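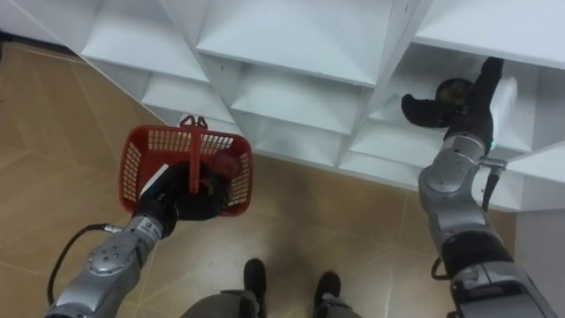
Shelf task through the head camera: basket in the left hand, right hand at the upper compartment.

Last updated: August
2 min read

Call for participants: teach a humanoid to tidy up

Have you ever wanted to reach out your own hand and have a robot's hand move with it? We're looking for 24 people to come to the Havunau lab and do that with us, and you don't need any background in robotics. If you can put away groceries, you have the skill we're after!

You'll wear a headset and a pair of gloves and control both arms of a full-size humanoid. The work is household stuff: carrying a basket, taking things off shelves, putting them back somewhere sensible. Every run you complete becomes a demonstration, and our learning software (we call it Zirnau) trains on it. Our goal for this round is 500 demonstrations of the shelf task alone, so we need plenty of different hands and habits.

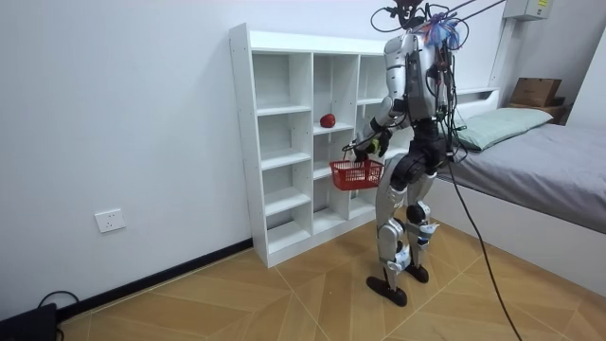
The first half hour feels odd, I'll admit. Your depth judgment is a little off and you'll probably bump a shelf or close your fingers too early. Please don't worry about it. We keep the clumsy runs too, and most people get the knack sooner than they expect. Then it gets really fun.

What we ask of you

- 2 sessions of 4 hours each, mornings or afternoons, breaks whenever you like
- age 18 or over, comfortable standing and wearing a headset
- normal or corrected vision (glasses fit under the headset)
- left-handers very welcome, we never have enough

Sessions are paid by the hour, including the training time, and we cover your bus or train fare. We record your hand and arm movements and the robot's camera views. We don't record your voice, and you can withdraw at any point and still be paid for the time you've put in.

Gavin Carnegie runs the sessions and will be beside the stop button the whole time. I handle scheduling, so write to me with a few times that suit you and a line about whether you've used a headset before (either answer is fine). I'll send the consent form and directions.

Morven Imrie
Participant coordinator, Havunau

Contact | © Havunau | Back to top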